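Idon Cup

The Idon Cup is an annual knockout competition for amateur soccer clubs in the Nyitrai district. It is run by the district association and open to any member club that fields a senior side in league play. Matches are played from late summer until the final in June.

Format

Twenty-four clubs take part. The eight best-placed clubs from the previous league season receive a bye, and the other 16 meet in a preliminary round. The winners join the seeded clubs in the round of 16. Each tie is a single match, with the home side drawn first. Semifinals were played over two legs until the rule was dropped to ease the spring schedule.

A tie that is level after 90 minutes goes straight to penalty kicks. Extra time is used only in the final. Clubs may name seven substitutes and use five of them. A player who has appeared for one club in the competition may not play for another in the same season.

History

The cup began as a preseason tournament held over one weekend at the Cleltau ground. It moved to a full-season calendar when the second division was added and the number of entrants outgrew a weekend. Studel Athletic and Cleltau Rovers have won the trophy more often than any other clubs, and matches between the two draw the largest crowds outside the final. The record attendance is 3,460, set at a final between them. The lowest recorded for a final is 343, at a match moved on short notice because of a flooded field.

Venue

The final is played at Studel Park, which has one covered stand with 300 seats and open terraces on the other three sides. The field was relaid with a new drainage system after two postponements in one season. If either finalist is based at Studel Park, the match is still held there, and the clubs toss a coin for the home dressing room.

Draw and administration

The draw for each round is held at the association's office in Nyitrai. Club representatives may attend. The draw for the current season's preliminary round was made on July 23, 2025. 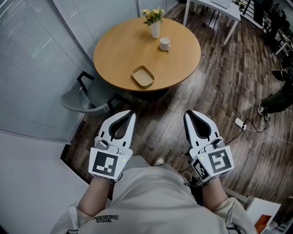 Related competitions

Idon Reserve Cup
Nyitrai District League
Cleltau Youth Shield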